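Is the second fridge worth keeping?

Home & Bills > Saving energy > General chat

ange_kourk
Started this topic

We moved house in February and the old fridge came with us, so there is now a fridge-freezer in the kitchen and the old one humming away in the garage. My brother-in-law swears it costs next to nothing. A leaflet that came through the door from a firm called Vilard says I'm throwing away a fortune and should buy one of their plug-in "power balancers", which would apparently cut the bill by up to 82 per cent. I don't believe either of them. Has anyone measured one?

Angeliki

dvorak_a
Bin the leaflet. A box that plugs in at one socket doesn't change what the fridge does at another. I've seen the same thing sold under three names, and Clelero was the last one, with the same photo of a smiling couple and a piggy bank.

As for the fridge, your brother-in-law might be right and might not. Get a plug-in meter and leave it on for a full week. One day tells you very little because it depends on how often the door's been opened and how cold the garage is.

ange_kourk
I do own a meter somewhere. It's in a box marked KITCHEN MISC, of which there are several.

MeiC
I'll stick up for the garage fridge. Ours is old and ugly and we'd be lost without it. Family of five, shops are a drive away, and I buy milk and bread in bulk. If you only look at the electricity you miss what it saves you in petrol and in food thrown out.

dvorak_a
People always say that, Mei, and I've never seen anybody's sums. In my experience a second fridge is where food goes to be forgotten. My parents had one and there was a jar of pickled something in it that had moved house twice.

MeiC
That says more about your parents than about fridges!

I can't give you sums because I don't keep receipts. I know we used to go to the shop most days and now we don't.

everett.b
Couple of things missing from this.

Plenty of fridge-freezers aren't meant for an unheated garage. There's a climate class on the rating plate inside, and if yours isn't rated for low temperatures the freezer half can warm up in winter because the thermostat sits in the fridge half. It thinks it's cold enough and the compressor hardly runs. Low electricity use, soft peas.

Also check the door seals. Shut the door on a strip of paper and pull. If it slides out with no resistance the seal's had it.

Letay T
Seconding the garage warning. I lost a whole drawer of stewing beef that way one January and went on blaming the fridge for ages before somebody told me about the plate.

I'm less sure about the paper test. Ours failed it all round the door and the meter showed hardly any difference after I'd fitted the new seal. Cost me £9 and a sore thumb.

everett.b
Was it a genuine seal or one of the cut-to-length ones?

Letay T
Cut to length. Go on, tell me it's my own fault.

everett.b
I wasn't going to. They're fine if the corners meet properly. Did they?

Letay T
Three of them did.

ange_kourk
Found the meter. It was in BATHROOM.

Seal looks all right to me and the plate says SN-T, which I gather is the good sort for cold places? Meter goes on tonight. The Tehrani comparison site somebody sent me says a fridge of this age "typically" costs a certain amount, and then gives a range so wide it could be a lamp or a tumble dryer, and under that there's a button to buy a new one from them.
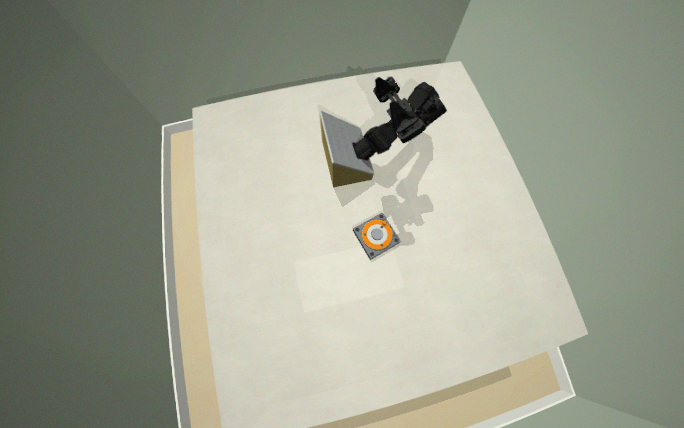
So I'll go by my own readings and nothing else. I'll do a week with it as it is, then a week with the dial turned down a notch, and write both down on the back of the Vilard leaflet so that it's been some use.

dvorak_a
SN-T is the wide range, yes. Don't move the dial halfway through the week, and don't do a big shop on day one of the second test and none in the first, or you'll be comparing two different things.

MeiC
And then what figure would convince you to keep it, Amos? I suspect there isn't one.

dvorak_a
If she uses it, and it's a few pounds a month, keep it. If it's got two cans of lager and a lettuce in it, switch it off. I've no quarrel with fridges.

ange_kourk
It's mostly lager, to be fair to the lettuce.

Letay T
Leave the door propped open if you do switch it off, or it'll go mouldy. A rolled-up tea towel does it.

everett.b
Put your readings up when you've got them, including the starting number. Everyone promises and then the thread dies.

ange_kourk
Will do. Starting number is 0, I've just reset it.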